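Who Makes the Rules for Robots?

By Veronica Bucur

Have you ever tried to explain to someone how to fold a pair of pants? I tried it on the phone with my cousin once, and it was a mess. "Grab the top part. No, the OTHER top part!" Now imagine explaining it to a robot that has never worn pants in its life.

That's why lots of robots learn by example. A person picks up a hand-held gripper (it's like the robot's hand, but without the robot) and does the chore with it, over and over. A camera on the gripper records everything. Later, a computer studies the recordings to figure out how the job goes.

I think that's pretty cool! But I also had a big question. If people are recording chores in real bedrooms and kitchens, who makes sure they do it safely and fairly?

So I called Nawal Gaber, who writes the rule book for a robot project called Clandow. Her team in Lasamville wants 300 recordings of clothes on beds before they move on to dishes. Her rule book is 12 pages long, and she let me read the whole thing.

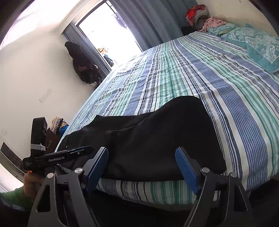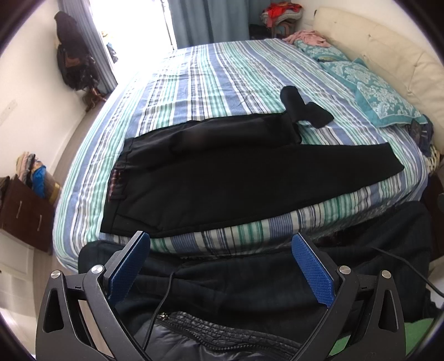 Black clothes on a striped bed, seen from between the gripper's blue pads. In the second picture, you can spot the waistband and a pant leg.

My favorite rules from Nawal's book:

Ask first. You can't record in someone's home unless the people who live there say yes. They can change their minds later, too, and then the recordings get erased.

Put private stuff away. Letters, family photos, school papers with your name on them: all of it goes in a drawer before the camera starts. A bedroom is a personal place, and a robot doesn't need to know what grade you got in spelling!

Watch your fingers. Gripper jaws open and close, and the joints can pinch. Hold the tool by its handle and keep your other hand away from the moving parts.

Keep the mistakes. This one surprised me. If you drop a sleeve or a sock, you don't get to pretend it never happened. You mark that recording "dropped" and save it anyway. Nawal told me a robot can learn a lot from seeing things go wrong.

Take breaks. After 10 recordings, you stop and rest your wrists. (I'd like this rule for homework, please.)

Some rules are only for one team, like Nawal's. Others are called standards, and those are rules that many companies and countries agree to share. There are standards for how robots should be built and how people can work near them without getting hurt. It's a bit like soccer. Your coach has rules for practice, but everyone who plays uses the same rules for the game.

Want to try writing your own? Pick a chore you know really well, like making your bed, and write five rules for a robot helper. What should it never touch? When should it stop? Who gets to tell it what to do? Then swap with a friend and see if you can find a rule they forgot. I tried this with my neighbor Ekene, and he found two holes in mine right away. I'd forgotten to say what the robot should do if the cat is asleep on the blanket!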